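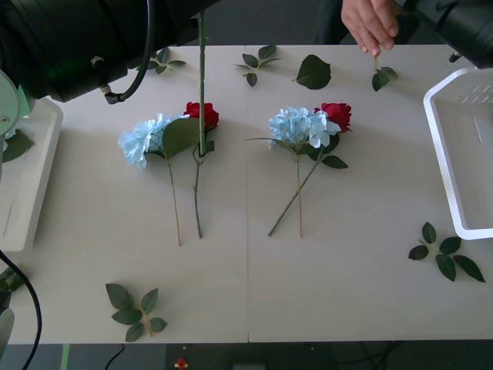 Can the Ganex two-arm kit handle thin, bendy stems with the fingers it comes with?

It can, up to a point. The stock fingers hold a thin stem well enough once the closing force is turned down and the approach is slowed, but leafy sprigs are a lot harder and you may want the soft pads for those.

Ticket: stems slipping and twisting, left arm, Ganex two-arm kit
Opened by: Colm Ó Néill
Status: open, waiting on customer
Opened 2 June 2023

Colm Ó Néill wrote:

Hello again, me with the flowers. We've had the kit since May and I'm mostly very happy with it, so please read this as a grumble from a fan! We make up artificial flower bunches for shop displays, and the job I'm trying to get going is the simplest one we do, a blue hydrangea and a red rose side by side with a bit of leaf tucked in. I lay the pairs out on the white table, the loose leaf sprigs go wherever there's room, and the basket stands on the right-hand side.

The trouble is the stems. When the left arm picks one up and turns it upright, the stem rolls in the fingers by maybe a quarter turn, and then whatever is on the end of it is facing the wrong way. A hydrangea doesn't much care because it's a big fluffy ball whichever way you look at it. A rose with a leaf on one side does care. Out of 52 picks I logged, 11 rolled badly enough that I had to stop and start again.

What I've tried so far:

Wiped the fingers down with the cloth out of the box. No change.
Force up from 30 to the top of the slider. Worse, the plastic coating on the stem started to mark.
Swapped left and right arm programs over. The right arm does it too, only less often.
Restarted everything, obviously.

I haven't touched the calibration as the booklet rather put me off. Is that where I should be looking?

Young-sook Cha, Dornovano support, wrote:

Hi Colm, thanks for such a clear write-up. I don't think it's calibration. If it were, you'd see the fingers closing off-centre on everything, and you'd have trouble with the fat stems too. Could you tell me which motion profile you're on (Settings, Arms, Profile) and where along the stem you're gripping? Also please put the force back to 30 before you do any more, the top of the slider is meant for rigid parts.

Colm Ó Néill wrote:

Profile says Standard. I grip about halfway along, or I try to. The hydrangea stems and the rose stems don't end in the same place when I lay them down so "halfway" is a bit of a movable feast. Some of them lie at an angle as well and the arm comes down square to the table regardless, I hadn't really noticed that until you asked.

Force is back to 30.

Young-sook Cha wrote:

That angle is very likely your culprit. If the stem lies diagonally and the fingers close square to the table, they pinch it at two corners and it rolls as soon as there's weight on the far end. Please try these in order and note what changes after each one:

Turn on Align to Part. It's off by default in Standard.
Move the grip point nearer to the bloom, a third of the way down at most.
Switch to the Delicate profile for the lift only. Leave the travel move on Standard or you'll be there all day.

Colm Ó Néill wrote:

Right, done the first two. Align to Part made a difference straight away, the wrist turns a little before it comes down and I did say "oh, lovely" out loud to an empty kitchen. Grip point nearer the bloom helped the roses and made the hydrangeas a bit awkward, the fingers brush the petals on the way in. Can I have a different grip point for each flower?

Delicate profile not tried yet, I ran out of afternoon.

Young-sook Cha wrote:

You can. Duplicate the part in the library, rename the copy, and set the point on each. I'd leave the hydrangea at halfway and keep the rose where you have it now.

Colm Ó Néill wrote:

Got it, two parts in the library now. Ran another batch and the roses are behaving. Delicate on the lift is slower than I'd like but I'll live with it.

Now the leaves. The small sprigs are hopeless! The stalk is so short that the fingers shut on a leaf about as often as on the stalk, and if two sprigs are anywhere near each other it gets muddled over which is which. For the moment the leaves are a hand job and the arms just do the flowers. Is that what the Prusarano pads are for? They're 300 on your price list and I'd want to be fairly sure before I asked for the money.

Young-sook Cha wrote:

The pads will help with holding a sprig by the leaf without creasing it. They won't help the kit tell two sprigs apart, so you'd still need to space them out or feed them from a tray. Before you buy anything, I can send a loan pair with the Baird adaptor plate, which your arms will need in any case. Two weeks, you only pay the return postage. Would you like me to book that?

Colm Ó Néill wrote:

Yes please. Does the adaptor go on with the screws that came with the kit or do I need longer ones?

Young-sook Cha wrote:

Longer ones, they're in the bag with the plate. Loan booked. Please leave Align to Part on when you fit the pads, and send me the log from your first batch of sprigs.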